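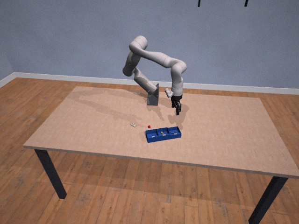 Fig. 6. Rendered room with table, plain wall and plank floor.

Unit 6: Diffuse Surfaces
Instructor: Nawal Ramadan

A matte surface scatters light evenly in all directions. Its brightness depends on the angle between the surface normal and the light – not on the position of the viewer. At 0 degrees the surface receives full light. At 66 degrees the value drops to 0.41 of full.

Wood and painted plaster are usually treated as matte in a first pass. Gloss is added later (see Unit 7).

Reading: Quinlan notes, pp. 103–109.

Last updated: January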